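Open day at the Drasora skills lab

We got to the suturing room by 3 on Sunday, after a long wait at the Dumlao desk. 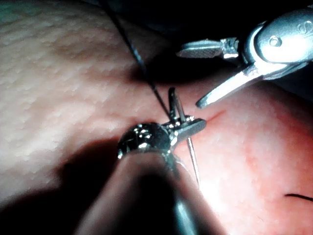 Halyna Stelmakh runs the bench and keeps her talk short. The practice pads have pores like skin, and the thread is black so it shows up well.

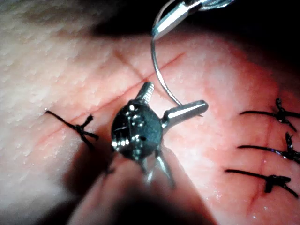 Curved needle and knots along the incision line.

Visitors asked mostly about knots — how tight, how far apart.
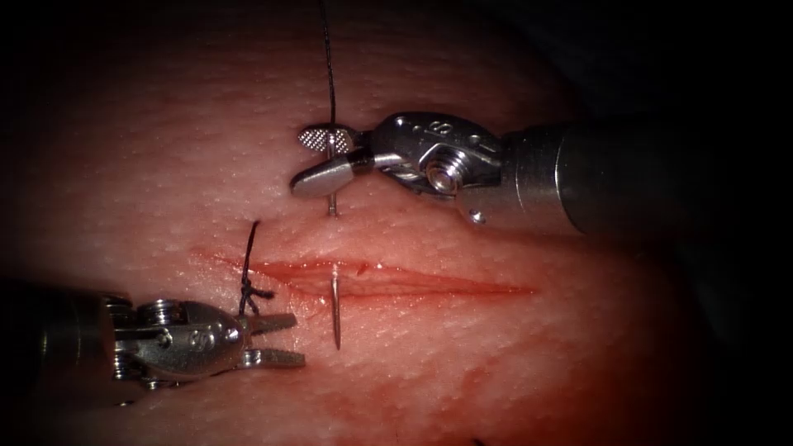 Parking was free, and the tour groups were capped at 12. The cafe closes early.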